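1/ Gave up sugar in my tea in April and I have opinions now, sorry in advance

2/ First off, most tea at work is terrible. I'd been hiding it under two spoons of sugar for years and had no idea!! Four days in I was drinking hot cardboard and blaming the kettle

3/ Randa Jaber (tea snob, lovely woman) told me I was leaving the bag in too long. Three minutes, then out. I'd been leaving mine in till I remembered it -- so, lunch

4/ Also switched to loose leaf from that little grocer in Abu Hammour. Colour's gorgeous, a proper dark amber. My favourite mug finally makes sense

283 likes · 31 replies
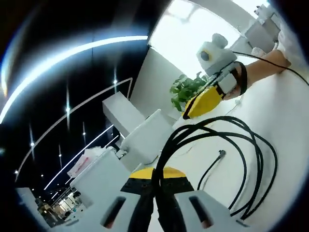 1 min read

5/ 3 pm is still the hard one. Bright window, white table, cables everywhere, and all my brain wants is a sweet cuppa and a bikkie

6/ Samira Farah reckons a cardamom pod in the pot fixes it. Tried it yesterday arvo and yeah, she's onto something

7/ Haven't touched biscuits though. I'm not a monk. Send me your loose leaf recs, nothing with hibiscus please

Share · 181 reposts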